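Week 5 handout: Table grapes after harvest
Postharvest Handling of Fruit and Vegetables, May 2024
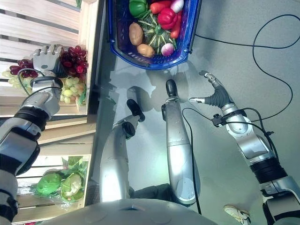

Figure 5.1. Red and green grapes in a slatted wooden crate.

These notes cover the grape part of the Week 5 lecture. Stone fruit is in the Week 6 handout. Bring a calculator to the tutorial.

1. Grapes do not ripen off the vine

Table grapes are non-climacteric. Sugar stops accumulating once the bunch is cut, there is no starch reserve to convert, and holding the fruit at room temperature will not improve it. Any softening seen in storage is water loss or decay. The harvest decision is therefore final, and growers test for soluble solids (degrees Brix), titratable acidity and the ratio between the two. Colour is a poor guide when used alone. A bunch on the shaded side of the vine can test well and still look pale, and the reverse happens in hot seasons.

Sampling matters more than the instrument. Take berries from the top, middle and tip of the bunch, because the tip is usually the least mature.

2. Water loss

The berry has a waxy bloom and very few working stomata, so it loses water slowly. The stem (rachis) has no such protection. It dries and browns well before the berries shrivel, and buyers treat stem colour as a sign of age. Shatter, where berries drop from the bunch, often follows stem drying, although some seedless varieties shatter for other reasons.

Water loss depends on the vapour pressure deficit between the fruit and the air. Warm fruit in dry air loses water many times faster than cold fruit in humid air. The working rule is to get fruit out of the sun straight away and into the precooler the same morning.

3. Cooling

Forced-air cooling is standard. Hydrocooling is not used for grapes, as free water on the bunch encourages rot and splitting. The target storage condition is -1 to 0 degrees C at 90 to 95 per cent relative humidity. High sugar content lowers the freezing point of the berry, but stems can freeze at slightly warmer temperatures, so immature fruit needs care.

Worked example. The Plukex packing shed receives 3,610 kg of fruit in one morning. Of this, 199 kg is trimmed or rejected at the packing bench. What is the loss as a percentage of intake?

199 / 3,610 x 100 = 5.5 per cent

Repeat the calculation for the afternoon intake, where 36 kg was rejected out of 684 kg. You should get 5.3 per cent. Discuss whether the difference is large enough to act on, and what else you would want to know first.

4. Grey mould

Botrytis cinerea is the main storage disease. It grows slowly even at 0 degrees C and spreads from berry to berry by contact, forming nests of mould inside the pack. An early sign is slip skin, where the skin slides off the flesh under light thumb pressure.

Sulphur dioxide is the usual control, either by room fumigation or with pads placed inside a lined carton. Too little leaves the mould alive. Too much bleaches the berry, starting where the stem joins it, and leaves an off flavour. Residue limits differ between markets and must be checked for each shipment. Sulphur dioxide also injures most other produce, so treated grapes should not share a room with it.

5. Containers

Solid-walled bins hold heat in the centre of the load. Slatted or vented containers let air through, but rough edges puncture berries and rub off bloom. Wood also takes up moisture and is harder to sanitise than plastic. Whatever the container, vents need to line up when stacked - misaligned vents are a common cause of slow cooling in mixed pallets.

Depth is the other limit. Bunches at the bottom carry the weight of those above, and the damage may not show until the fruit is unpacked.

6. For the tutorial

Read the Delik cool store case study on the unit page before class. The temperature log has a gap in it - leave the gap as it is and do not average across it. Come prepared to say:

- when the fruit reached 2 degrees C, if it did
- where in the stack you would have placed the probes
- whether stem browning alone justified the buyer's claim

Assignment 1 may be written on grapes or on any other non-climacteric fruit. Strawberries and citrus are both suitable. Bananas are not.

Contact: see the unit page for staff consultation hours | Copyright 2024. For enrolled students only. | Back to top

This site uses cookies to keep you signed in. Accept | Manage settings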